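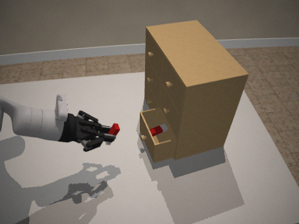 Mestik drawer task: red block in the gripper, bottom drawer open.

I ran Fastmont's Mestik simulation package for 875 episodes with the stock place-in-drawer policy. Grasping is solid. Release is the fault.

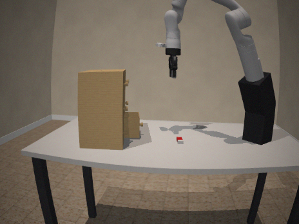
In 91 episodes the block ended up on the tabletop, and the task monitor still logged a success. It checks only that the fingers have opened.
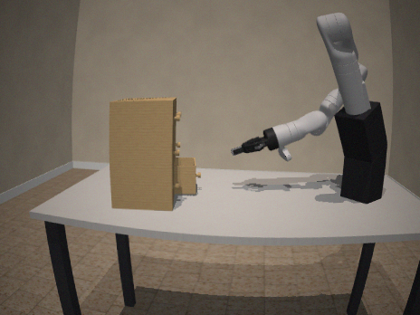 The collision stop also trips late near the cabinet. Don't move this policy to hardware until both are patched.

Coralie Doolan, 15/02/2019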